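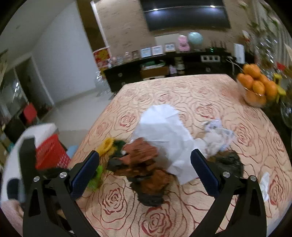
**okhee_s** wrote:

I've been meaning to start a thread about how we write down the rules for table-clearing tasks, and I'm finally sitting down with a coffee to do it, so forgive the length! Our house guide at Cunstead says "clear all trash, leave household items," and for the longest time I thought that was plenty. Then you get a pile like this one, with wrappers and crumpled paper and a scrap of green mesh all heaped on a rose-print tablecloth, and a glass bowl of oranges sitting up at the corner of the same table, and you start to see how much that one little sentence leaves to the operator. Do you take the pile from the top? Do you go for the big paper first, or the flat dark bag? How close to the glass may the fingers come? I'd love to hear what the rest of you have in writing. (In writing, please, I know we all have habits!)

**milon_bench** wrote:

Lovely topic, Ok-hee. Ours runs to a page and a half and most of it came from arguments. The short version:

- One item per grasp. If two come up together, finish the move and tag it as a double.
- Nothing fragile within a hand's width of the path. Move the path, leave the glass alone.
- Jaws fully open before every approach.
- Small scraps last.

The tagging rule is the one I'd fight for. Out of 376 episodes in our last batch, 40 had a double in them, and before we had the tag those were just sitting in there looking like clean single picks.

**Chang-ho Ra** wrote:

I'm going to disagree with the first bullet, in a friendly way. People at home don't pick up trash one piece at a time. They squash a wrapper and a bag together and carry the lot. If the rulebook forbids that, you end up with a policy that is very polite and very slow. I'd allow a bunch whenever the items are touching and going to the same bin, and I'd put the bin in the instruction so there's no guessing.

Also not sure about "small scraps last." With paper on a patterned cloth I would rather get the little ones early, while I still remember where they are.

**milon_bench** wrote:

Fair on the scraps, I could live with either as long as everyone on a site does the same. On bunches I'm staying put. "Touching" means something different to every operator, and your reviewer will spend the whole afternoon deciding.

**krumina_fan** wrote:

Newer here, so take this gently. We use the Krūmiņa checklist with a few lines of our own added, and the one that helped me most is about what counts as trash in the first place. Crumpled or torn packaging is trash. A plain piece of plastic is "ask" unless the task sheet names it. In your pile I'd want the yellow plastic piece on the sheet by name, because I couldn't tell you whether it's rubbish or the lid to something somebody loves.

**okhee_s** wrote:

Oh, I like "ask" as a category, thank you! We've only ever had keep and toss. I'm stealing it for the November revision.

Chang-ho, would you accept bunches as their own task, with a separate label? Then Milon's way stays the default and yours gets its own set.

**Chang-ho Ra** wrote:

I would, if it's a decent share. Eltov asked us for 700 episodes and I'd want 265 of them to be bunches. Anything smaller and I'll be back in this thread grumbling.

**milon_bench** wrote:

Separate label, separate folder, and the touching rule spelled out with two sample photos. Then I'll stop grumbling as well. Ok-hee, post the draft when you have it and I'll go through the glassware part, I have opinions about vases.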